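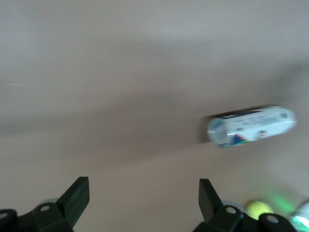

markonside_mill
Trying to settle something before I repaint the back bedroom in October. I want a proper pale taupe on the walls, a warm gray with some beige in it, and I have now been through four sample pots without finding one that stays the same color from morning to evening. The tabletop with the white container lying on it is very close to what I'm after, and you can see my problem in it too: paler and warmer toward the top, a touch pinker lower down, gray where the shadow runs across. The wall faces north and gets very little sun. What are people using for this kind of color, and does the finish make a difference? I was going to go with flat.

tallowandpine
North light is cold, so whatever you pick will read grayer and bluer than the chip. Go one step warmer than you think you want. I did a hallway in a Fudano color called Oat Husk and on the chip it looked almost peach. On the wall it's a plain warm gray.

Flat is fine for a bedroom. I wouldn't use it anywhere people brush past.

gus_in_the_attic
What's on the floor? If it's orange pine you'll get pink on the bottom half of the wall no matter what you buy.

markonside_mill
Oak boards, fairly yellow. White ceiling. The trim is still the old cream and I wasn't planning to touch it.

gus_in_the_attic
There's your trouble then. Cream trim next to taupe makes the taupe look purple. Paint the trim first and then do your samples again.

Flynn Ruawai
I don't agree with that. I've painted houses for 20 years and I've put taupe next to cream more times than I can remember. It depends on the undertone. If the gray has red in it, yes, it goes mauve. If it has a bit of green in it, it sits fine with cream. Most people looking for "warm gray" pick one with red because that looks warm in the store.

Ask the counter for the formula on your four samples. If there's magenta or red oxide high up on the list, cross that one out.

gus_in_the_attic
Store lights are part of it, sure. But I still say that cream has to go. Old oil trim yellows every year, so even if it matches now it won't later.

Flynn Ruawai
Who said it was oil?

markonside_mill
It is oil, I think. It has that hard shine and it has gone darker behind the door.

gus_in_the_attic
Thank you.

Flynn Ruawai
Fine, then it does want doing at some point. Scuff it, use a bonding primer, two coats of a water-based enamel. But that's a separate job and doesn't decide the wall color.

pell_harbor
How are you testing the samples? I see a lot of people putting a small patch straight onto the old color, and then they judge it against the old color. What was on the wall before?

markonside_mill
Pale blue. And yes, small patches straight on the blue, all in a row by the window.

pell_harbor
Any beige next to blue will look pink or orange. Your eyes are doing it. Paint two coats on a big piece of white poster board, leave a white border, and move it around the room. Put it in the corner away from the window too. That corner is where you'll hate it if you're going to hate it.

tallowandpine
Seconding poster board. And look at it after dark with the lamps on. What bulbs do you have? I had 30 bulbs of mixed color temperature in the house when I moved in and no room looked like the next one.

markonside_mill
One ceiling light, whatever came with it, and a bedside lamp with a warm bulb. I'll check the box for the ceiling one.

Irena Górecki
I used the Zukau limewash in a north room and would not go back to ordinary paint. It's never one flat color to begin with, so the light changing over the day doesn't bother you. Mine is their number 330, a stone color somewhere between gray and beige. You do need their mineral primer under it on drywall. The front part of our house dates from 1778 and there it went straight onto the old lime plaster.

Flynn Ruawai
Limewash is lovely but tell them the rest. You can't wipe it, and you can't touch up a spot without it showing. And if they want regular paint back on top later, that needs sealing first.

Irena Górecki
You can't wipe flat paint very well either.

Flynn Ruawai
Better than limewash. A decent modern flat will take a damp sponge.

Irena Górecki
Ours has been up for six years in a bedroom and I haven't needed to wipe it. I would say no in a kitchen or with small children.

dorrit88
Has anyone tried the Zamora eggshell? The local place is dropping its other lines and that's what they're going to stock. I want something for a dining room, similar color.

Flynn Ruawai
Covers well, dries fast, a bit shinier than what I'd call eggshell. On a wall with bumps you'll see every one of them from the side. Roll it in small sections and don't go back over it.

dorrit88
Thanks. Walls are not great so maybe flat for me too.

markonside_mill
Update. I did the poster boards with all four pots. Two of them are completely different colors away from the blue — the one I had written off as pink is now the best of the lot. The ceiling bulb turned out to be daylight, very blue, so I've swapped it for a warm one. I got the formulas as well and the two I disliked both have magenta in them, so Flynn was right on that.

I'll prime over the blue and then go with the former pink one. Flat. Trim is staying cream until spring.

gus_in_the_attic
You'll be doing that trim by Christmas.

pell_harbor
Get all the cans for the walls mixed at once and pour them together in a big bucket before you start. Write the formula inside the closet door where you can find it later.

markonside_mill
Will do. Does the primer need to be tinted or is plain white okay over a pale blue?

Flynn Ruawai
Plain white is okay. One coat, then two of color.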